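Telolero planner – ticket: wrist depth dropouts, pick-from-stand fails at pre-grasp
Status: open, waiting on retest
Reported by: Raluca Barbu
Assigned to: Eoin Rafferty
Component: perception / grasp pose

Raluca Barbu, 09:40
Pick-from-stand aborts at pre-grasp with "no valid approach". 16 failures in 30 runs on the Dolan cell, same stand, same home pose. Planner log shows the target pose arriving, then the collision check rejecting every candidate. Rolling back the planner to the May build makes no difference, so I'm filing it under perception.

Eoin Rafferty, 10:25
Please attach the octomap dump from one failed run and one good run. Also confirm whether the tip rack is loaded as a known object or left to the depth filter.

Raluca Barbu, 11:10
Dumps are on the share. The rack is left to the depth filter. In failed runs there is a cluster of occupied voxels beside the pipette, inside the approach corridor. In good runs it's missing.

Eoin Rafferty, 13:05
Reproduced. The clear rack returns patchy depth and the filter fills the gaps by interpolating towards the nearest solid surface. Depending on where the holes fall, the fill lands in the corridor. Candidate pruning then does what it was told to do.

Two changes on the branch:
– hole filling is off for any region the segmenter labels transparent
– the rack goes in as a fixed mesh, padded by 5 mm

The pose estimate itself looks fine. The segmenter gets the blue crossbar and the white pipette body without trouble, and I key the approach axis off the light blue shaft below. Colour view from the wrist at pre-grasp, fingers open:
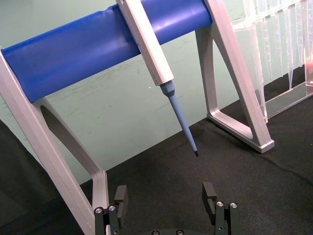
Daithí Tierney: Does the fixed mesh survive a rack swap? The Otitgate cell changes racks between batches, and if the mesh stays put after the rack moves, we trade a false obstacle for a missing one. I'd want the rack pose re-registered at the start of each batch before this merges.

Eoin Rafferty, 15:20
It doesn't survive a swap. Adding a registration step, with an abort if the fit residual is over 3 mm. Leaving the ticket open until Raluca has repeated the 30 runs on the new branch.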